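Progress Report to the Funder: Automation of the Weighing and Packing Line
Published 25 Aug 2019 | By the Project Coordinator, Norkitz
Print this page | E-mail this page

This report covers the second period of the project at the Norkitz packing site in Jilemmont. The first report described the preparation of the site and the purchase of equipment. The present one describes the daily work with the robot arm at the weighing stations and, as you requested in your last letter, gives more space to the effects on the staff.

1. Situation before the project

Dried fruit, nuts and spices arrive at Jilemmont in large sacks and are divided into small retail packets. Before the project every packet was weighed by hand. A worker filled a bag with a scoop, placed it on the pan, read the weight, corrected it and passed the bag to the sealing table. The same movement of the shoulder was repeated during the complete shift. In the health survey that we made before the application, pain in the shoulder and the wrist was the complaint most often named by the weighing staff, and it was also the reason most often given for asking to change the department.

2. Work done in this period

The arm is now installed at two of the weighing stations, in turns. It takes the filled bag, puts it on the pan of the scale, waits, and moves it to the sealing side. Filling is still done by people, and so is the final check. We had planned that the arm would also do the filling of the spices, but the powder entered the joints of the first test unit, and our technical partner Kettani advised us to postpone this. The arm works now with a protective cover, which the team changes when it becomes dirty. The change of the cover takes more time than we wrote in the plan, and we ask you to consider this when you read the hours for maintenance.

In the month of August the arm completed 2,205 placements on the scale during supervised shifts. We have counted only the placements in which the bag was put down and taken away again without the help of a person. Stops were mostly of three kinds: the bag slipped from the fingers, the bag lay partly outside the pan, or the arm waited for a bag that was not ready. The last kind is a question of organization and we believe it can be reduced by a better order of work between the filling table and the arm.

Bags from the supplier Mollon have a smooth surface and slip more often than the others. The rounded pads on the fingers were exchanged for a softer type and the result is better, but we do not consider this point as closed.

3. What has changed for the staff

No employment contract was ended because of the project, in agreement with the condition in the grant. The weighing staff of the two stations now divide their shift between filling, checking and the supervision of the arm. They change place after each break. At the beginning the supervision was given to the technicians only, and this was a mistake. The weighing staff know how a bag settles and when a reading cannot be trusted, and the technicians did not. After they were included, the positions of the arm were corrected in a few days.

The opinions are mixed and we want to report them fairly. Several workers say that the shoulder is less tired at the end of the shift. Others say that the supervision is more tiring for the head, that it is boring, and that they prefer to have their hands occupied. Some of the older staff were worried about the tablet used for starting and stopping the arm. We have prepared a short training in simple language, and the buttons on the screen were made bigger at their request.

The question of pay is still open. The staff representatives ask that supervision of the arm should be paid in a higher group than weighing. The management has agreed to give an answer before the end of the next period. In our opinion a delay in this matter would damage the trust which was built, and we mention it here because it may have influence on the budget.

4. Changes to the plan

We ask for your approval of 2 changes. The first is to move the filling of spices to the next phase. The second is to transfer the money not spent on the dosing unit to the training of staff and to protective covers. The total amount of the grant remains the same.

5. Next steps

We will continue with the present stations until the slipping of the smooth bags is solved, and only after that we will decide about a third station. The health survey will be repeated with the same questions as before, so that the answers can be compared. The results will be sent to you together with the financial table.

This site uses cookies to remember your settings. By continuing to read you accept their use.

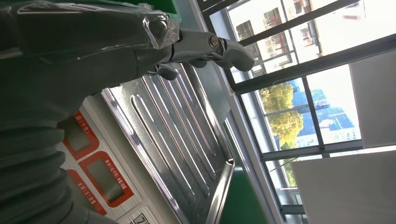 The financial table will follow by separate mail, after it has been checked by our accounting office. If you need the maintenance records or the text of the staff survey before that, please write to the Norkitz project office in Jilemmont and we will send you a copy.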